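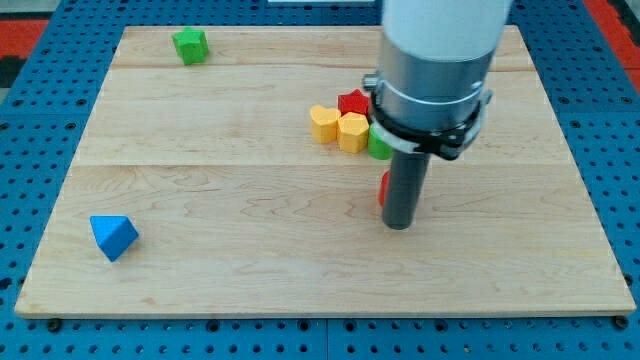
Maple board on a perforated blue platform.

Reference documentation should ship with the code
Emrys Griffiths
Sep 1, 2022

Most web teams I have worked with keep their reference pages in a separate system from their source. The code sits in a repository, the documentation sits in a wiki, and the two are joined by a link in a readme file. I think this arrangement is a mistake for any interface that other people have to call, and that the reference should be versioned, reviewed and released with the code it describes.

The usual argument for a wiki is speed of editing. Anyone can open a page, correct a parameter and save. That is true, but it measures the wrong thing. The cost of a reference page is mostly borne by the reader, who has to decide whether the page applies to the version in use. A wiki page has a last-edited date. It has no version number, and the date tells the reader very little.

In April we audited the reference for Dalora, our form validation library. It had 595 entries. Of these, 44 described options that had been removed, and nine gave a default value that had never been correct in any release. The removed options were the lesser problem, as the library throws an error when it meets one. A wrong default fails silently. One of the nine concerned the timeout on remote checks, and Branwen Beddoe spent the better part of two days on a fault report that came down to that single line.

We then moved the reference into the repository as plain text files, one per module. The build reads the option names from the source and stops if a file omits one or lists one that does not exist. It does not check the prose. Iestyn Lewis wanted it to compare defaults as well, and it now does so for numbers and strings. Functions used as defaults are still checked by hand.

There are objections. Ffion Pritchard, who maintains Plotel, points out that a pull request is a high barrier for a spelling correction, and that writers who do not use version control are shut out. I accept the first point and partly accept the second. An edit form that opens a pull request in the background deals with most of it. We use one, and it is slow, and it handles images badly.

A second objection is that released documentation cannot be corrected without a new release. This confuses the package with the site. The site can be rebuilt from a maintenance branch at any time, and the version label stays the same. Mengal has published this way from its first release.

Search is harder to answer. With several versions online, a search engine will often return the oldest page, as it has had the most time to collect links. Canonical tags pointing at the current version help where the page still exists under the same address. Where a module has been renamed they do nothing, and we keep a redirect table of nearly 50 lines which I would prefer not to have.

I would not extend the rule to tutorials. A tutorial describes a task, often across several packages, and tying it to one release schedule delays it for no benefit. Ours remain in the wiki, with the tested versions stated in the first paragraph.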